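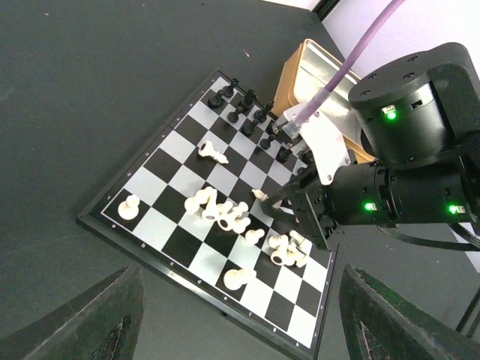
Clearing the Board: a project on putting small things away
Henda House, Harnirdale. Term project report, November

When our tutor asked us to pick an everyday job and look at it properly, most of the class went for cooking or laundry, and I went for chess (or the end of chess, which is the bit my family always leaves to me). I love the game and am rather bad at it, so I have had plenty of practice at packing up!

I used a small magnetic set, the kind with letters down one side of the board. Magnets are lovely while you play, but they change the tidying more than I expected. You can't sweep the pieces off with your arm as you would at home with Grandad's big set, and once a few have toppled over they like to lie together in a heap.

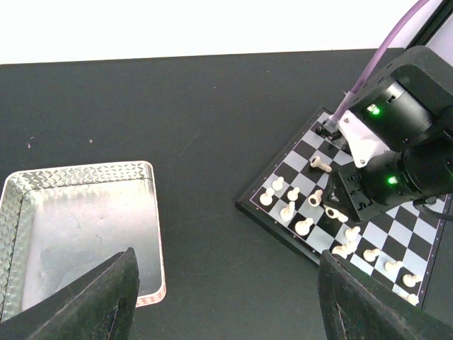
My plan was to compare three ways of clearing up: one piece at a time, a handful at a time, and by colour, with everything going into a metal tray beside the board. I gave myself 80 seconds for each go and wrote down how it felt as well as how far I got.

By colour was by far the most pleasant, though it took the most thinking. Handfuls felt quick, but I kept chasing pawns across the table afterwards, and the tray made a terrible clatter. Next time I should like to line it with felt, and perhaps try the whole thing again with younger pupils, who may well have better ideas than mine.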